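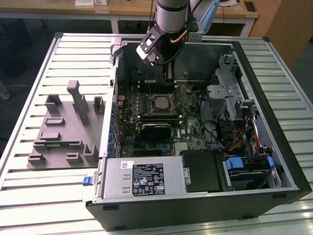 Sivcombe Gatehouse: Spring Fabric Inspection, with Comments

Inspected by: Loretta Okafor (stone), Jade Grewal (metalwork and roof)
Notes typed up by: Golshifteh Zamani
Season: May, before the scaffold comes down
Ratings: Good / Fair / Poor / See comment. "See comment" was meant to be rare.

1. Access and scaffold

1.1 Scaffold tag current and signed. Good.
1.2 Toe boards in place on all lifts. Fair. One on the third lift had been borrowed to level the tea table. It has gone back. The tea table now slopes.
1.3 Ladders tied at head and foot. Good.
1.4 Public walkway roof clear of debris. See comment. Pigeons. The same entry appears in last year's sheet, and in the one before that, in three different kinds of handwriting.

2. East front

2.1 Open joints in the ashlar. Fair. The upper courses were repointed in lime last season and have held up. Below the string course there is still hard gray cement from an earlier repair, put in by someone with great faith in cement. The stone on either side is wearing back and the cement stands proud, in both senses.
2.2 Iron cramps, exposed or suspected. Poor. Rust staining at 6 places along the parapet, with one block lifted far enough to admit a fingertip. Loretta admitted hers and would like it recorded that she got it back.
2.3 Replacement cramps (stainless, set in lead). Good. Dull to look at, as they should be.
2.4 Carved heads over the arch. Fair. The bishop has lost a little more of his nose. Compare with the 300 mm detail drawings in the Medthorpe folder, where he had most of one.

3. Passage and vault

3.1 Cracks across the vault ribs. Good. Tell-tales checked, no change on any of them.
3.2 Salt on the north wall. See comment. Brushed off dry, bagged and weighed. Please stop washing it. The wall drinks the water and returns the salt by the following week.
3.3 Gate hinges and pintles. Fair. The left leaf drops 8 mm at the toe and scrapes on the cobbles. Visitors find the noise atmospheric. The hinge does not.
3.4 Lighting conduit fixed to mortar joints only. Poor. Two new clips have been drilled straight into medieval stone, next to a joint that was free all day.

4. Roof and rainwater

4.1 Lead sheets, splits and creep. Fair. A split at the second roll from the stair turret has been patched with tape. The tape is doing better than I expected, but it is tape.
4.2 Gutters and hoppers cleared. Good. Contents: moss, one tennis ball, a laminated sign reading PLEASE KEEP GUTTERS CLEAR.
4.3 Downpipe joints. Poor on the west side. Jade puts the loss at roughly 70 percent of the flow in heavy rain, all of it onto the plinth.
4.4 Roof hatch closes and locks. See comment. It closes.
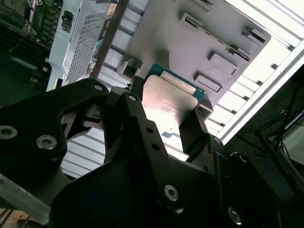 A processor chip held in a gripper.

5. Records

5.1 Previous inspection sheets on file. Fair. The Hashemi survey is complete except for the drawing everyone wants.
5.2 Photographs labeled by bay and course. Poor. "Wall, close" is not a location.
5.3 Mortar samples bagged and dated. Good.

Actions

Lifted parapet block: prop now, cut out the old cramp before the scaffold is struck. Loretta.
West downpipe: temporary diverter this week, new cast section on order from Brivetti. Jade.
Conduit clips: remove, plug with lime, find out who owns the drill. Ghazal Zarei.
Hatch lock: Jolene Cosgrove has the key, or knows the person who has it.
Pigeons: carried forward.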